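Why Do Sidewalks Have Lines in Them?

I used to hop along the sidewalk trying not to step on a single line. I got pretty good at it! But it took me years to wonder why the lines were there in the first place. So let's find out, and let's start with a word you can show off at dinner: gap.

OK, you knew that one. But gaps are sneaky. Plenty of big, flat, gray things have thin dark lines on them or along their edges, and most of us walk right by.
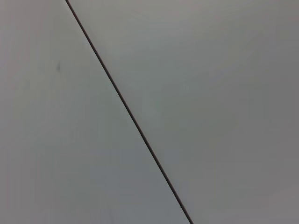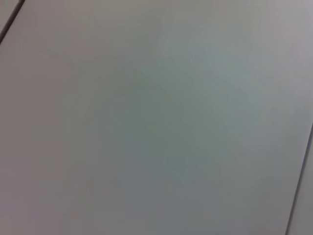

Smooth, pale gray and very close up.

Written by Condori
Science writer for the Plululus kids' pages

Everything around you is made of tiny bits called particles. They're much too small to see, and they never stop jiggling. When something warms up, its particles jiggle harder and push a little farther apart, so the whole thing gets a tiny bit bigger. Grown-ups call this expansion. When it cools down, the particles settle closer together and the thing shrinks again. That's contraction.

How much bigger are we talking? Not much! You could stare at a sidewalk all through a hot August afternoon and never see it grow. But a tiny bit adds up if the thing is really long. There's a footbridge in Bustthorpe, where I grew up, that is 1238 feet from one end to the other. On a hot day it's several inches longer than it is in the middle of winter. If it had no room to stretch, it would push against its ends and something could bend or crack. So the builders left gaps, 9 of them, and you can feel each one go bump under your bike.

Sidewalks have another problem. Concrete starts out as a gooey mix, and as it hardens and dries it shrinks a little. Shrinking pulls on it, and it can crack. Builders can't always stop the cracks, so they play a trick on them. They cut or press straight lines into the concrete, which makes it thinner there, and the crack usually forms down inside the line where you won't notice it. I love that. It's like telling the crack where to sit!

Some lines are real gaps that go all the way through, often filled with something squishy. The squishy stuff gets squeezed when the slabs swell and it keeps out pebbles.

Want to see expansion for yourself? Stretch a balloon over the top of an empty plastic bottle, then stand the bottle in a bowl of warm tap water (ask a grown-up to help). Wait a few minutes and watch the balloon. The air inside is warming up and needs more room. Now move the bottle to a bowl of ice water — what happens to the balloon?

Next time you're out, go on a gap hunt. Look at bridges, parking lots, brick walls and the edge of the swimming pool. My record is 47 on one walk to the Nesodari library, and I had to stop when it rained.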